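3.2 Workshop build and household tasks

The hand-held grippers used in this study were built in the Skemomora shared workshop, which occupies the rear half of a former sail loft and is open to members most evenings. We chose the workshop over the university laboratory for two reasons. The first was cost: members have use of the printers and the small lathe for a flat fee, and the parts bins are free to pick through. The second was that we wanted the build to be repeatable by a person with ordinary tools, and the easiest way to check this was to work where those were the only tools available.

Each pair of grippers consists of two printed bodies, left and right, with two-finger jaws driven by a trigger under the index finger. A printed cube carrying fiducial markers is fixed to the body of each gripper. We began in March with a flat marker plate in place of the cube, but tracking was lost whenever the wrist rolled past a moderate angle, and Vik redrew the mount so that more than one face could be seen from above in most hand positions. The view from above comes from a head-mounted camera, and the marker poses are solved from the same video that is later used for training. No other tracking hardware was fitted.

Parts for one pair came to 306 dollars, not counting filament left over from other jobs. The second pair was assembled by Ayaaba from the written instructions alone, and the two points where he got stuck (the order of the trigger spring and its washer, and which way the cable clip faces) have been corrected in the version we are releasing. The released files are dated 11/25/22 and go under the name Trollby.

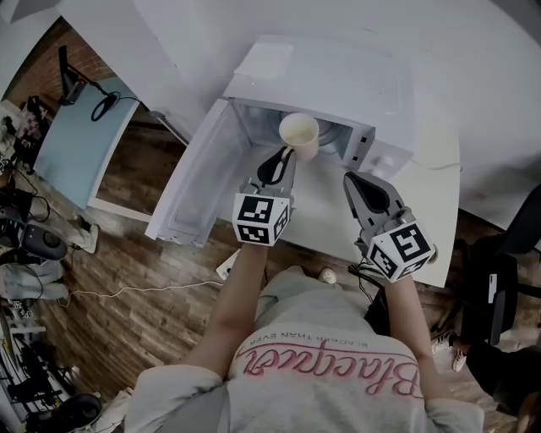
Figure 4. Microwave task, overhead view. The left gripper holds the rim of the mug inside the cavity; the right gripper is at the front of the opening. Each gripper carries a marker cube.

Tasks were picked from things the workshop members said they would want a robot to do at home. The microwave task has given us the most useful material. It brings a gripper inside a box with walls on most sides, and the mug has to be held by a thin curved rim while the wrist stays clear of the door. In Figure 4 the fingers of the left gripper are in the cavity while its cube is still in view of the camera. Had the cube been mounted closer to the jaws, as in our first drawing, the roof of the oven would have hidden it for part of every reach.

We recorded 52 demonstrations of the microwave task with two operators, MacRitchie and Arthur. Of these, 33 were kept. The rest were dropped when the solver lost one of the cubes for longer than our limit, or when the operator let the mug slip and started again. Both operators were told to work at whatever speed felt comfortable. Over the whole set of household tasks the recordings come to 3100 usable clips once the idle stretches at either end are trimmed.

Two weaknesses of the build should be noted. The cables leave the gripper at its base and hang beside the forearm, and both operators reported catching them on table edges. A clip at the elbow helped a little — a lighter cable would help more. The jaw pads also wear. On the glazed surface of a mug they began to slide well before they looked worn, and we now replace them on a fixed schedule set by Pomare, who keeps the log of spare parts for the project.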